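Kikatar Walking and Wildlife Club, minutes of the January meeting

January 16, 2017, in the back room at Lawal Hall

**Present:** Marietjie Visser (chair), Erasto Odera, Jabari Biwott, Salim Tanui, Njoroge Makokha (minutes), plus members on the sheet. 19 of us altogether, a lovely turnout for this time of year!

**Apologies:** passed on by Salim, see sheet.

**1. Last minutes**

Agreed, with one correction. The bird seen at Nivov dam was a malachite kingfisher and I had written pied. Jabari has the photographs and he is quite right, you can see the orange bill.

**2. Matters arising**

The stile at the bottom of the Ivon path has been mended and it's a beautiful job, much sturdier than the old one (even the dogs approve). Marietjie has written to say thank you. The signpost by the ford is still pointing into the river. Erasto will take a spade on the next walk.

The lost flask from the November outing is still with Salim. Green, dented lid. Please claim it.

**3. Walks since we last met**

Two walks, both well attended. The Ivon ridge walk was the best any of us could remember for butterflies, and Erasto's list ran to two pages. He read some of it out and we would happily have had the lot. The mist lifted just as we reached the top and we could see right across to Kikatar.

The dam walk was shorter than planned as the far bank was too soft to cross, but we had a good long sit by the reeds and heard two sorts of warbler that we are still arguing over. Jabari thinks lesser swamp. Marietjie doesn't. Recordings to be played at the next meeting, with tea.

**4. Spring walks and the May weekend**

Great excitement over this one. Marietjie has spoken to the farm at Nivov and they are glad to have us for two nights in May. They have eight beds in the bunkhouse and plenty of flat grass for tents. There was a lot of talk about who gets the beds. Agreed that anyone with a bad back or knees goes first, and names go in a hat for what's left.

Salim has drawn a route for the Saturday that goes up through the fig trees, along the top and back by the old quarry. He has walked most of it and says the quarry end wants checking after rain. Njoroge and Salim to go and look. A gentler route along the stream will run at the same time, led by Erasto, who promises otters (he has promised otters before).

Food: everyone brings their own for the first evening, shared pot on the second. Jabari is doing his beans. Hooray!

**5. Path leaflet**

The new leaflet is nearly there and looks terrific. Six walks, a sketch map for each, and drawings of twelve common birds by Jabari's daughter. We looked at the proofs and passed them round. Changes asked for:

- walk 3 should start at the church gate and not at the shop
- the hoopoe's crest needs to be a bit bigger
- "moderate" for the ridge walk to become "steep in places"

Agreed to print 2,000 copies. The last leaflet went in one season, and the hall and both shops at Lawal have asked for a stack.
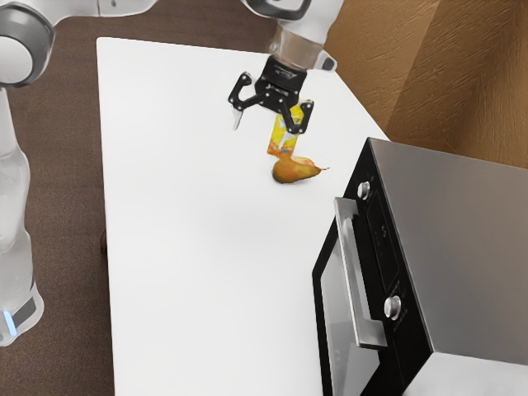

*White arm with black gripper over a white table (computer-rendered).*

**6. Money**

We have 73 paid-up members, which is the most we have ever had. Subs stay the same this year. Salim proposed buying a second pair of club binoculars for newcomers to borrow, Erasto seconded, and every hand went up. Marietjie to ask around for a decent second-hand pair first.

**7. Any other business**

- Erasto has over a dozen spare nest boxes, free to anyone with a tree.
- Could whoever has the club copy of the grasses book please bring it back.
- A request for a night walk to listen for owls. Very keen response. Jabari to suggest a date when the moon is right.
- Dogs on leads past the Nivov sheep, please, even the good ones.

**8. Next meeting**

Same room, same time, next month. Marietjie bringing cake, Salim bringing the urn.

Minutes taken by N. Makokha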